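Desk and kitchen tips for the summer program people

Quick list, because I get the same emails every June. Most of you are grad students going abroad for a couple of months to work on somebody's cluster project, and you'll be living in a small flat with one table. The table is your desk, your kitchen counter and your ironing board. Ok.

Laptop heat

Long runs go on the cluster, not your laptop. But you'll test the small cases locally, everybody does, and the thing gets hot. Two cork trivets under the back corners. Costs next to nothing. Don't set it on a folded towel, blocks the vents.

Myroslav Antoniuk (Flanament group, meshing) ran 300 little test cases overnight on a bed. On the actual blanket. New fan needed.

Paper

You will print your mentor's papers even if you swear you won't. Clothespins. One per topic, write on the pin with a marker. Old ones go in a cereal box with the side cut off.

Sticky label residue on the folders – cooking oil, wait ten minutes, wipe, then dish soap. Do the soap part or everything smells like fries.

Whiteboard marker that won't come off

Write over it with a fresh marker and wipe right away. Works on fridge doors too. Siwan Beddoe derived half a boundary condition on the fridge in the Pledthorpe flat and it stayed there untill the next student moved in. Test a corner first on anything painted.

Food on run days

Cook before you submit the job, not after. You'll sit there watching the queue and eat crackers. Pot of rice, pot of lentils, fridge, done. Rice into the fridge quick, flat container with the lid off till it stops steaming.

Coffee ring in the mug: baking soda, damp sponge. Kettle scale: half water half white vinegar, boil, leave an hour, rinse twice. Three times if you hate vinegar.

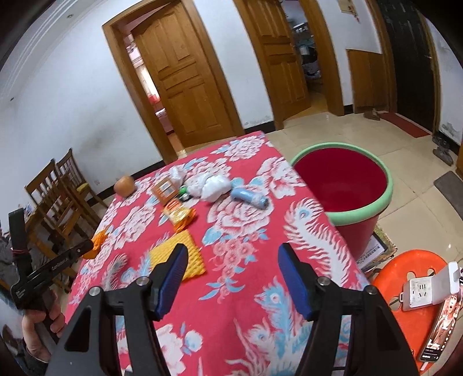 Power strips. Get one with a switch, tape it to the table leg, cords down the back in a cardboard tube. Label the plug ends. I once pulled the wrong one 7 hours into a restart and lost the output. Bread bag tags are good for labels.

Crumbs in the keyboard – soft paintbrush, laptop upside down, brush toward the edge. No vacuum.

Notebook

Keep one on paper. Run number, what you changed, what broke. My last one got to run 153 and I still look things up in it. Pencil, so a spilled tea doesn't wipe you out. If it does get soaked, paper towel between pages, heavy book on top, change the towels twice a day.

Leaving

Defrost the freezer the night before, towel on the floor. Copy your data off the cluster BEFORE your account closes, two places. Parry has the spare drives, ask early in the week. Keys go back in the envelop they came in.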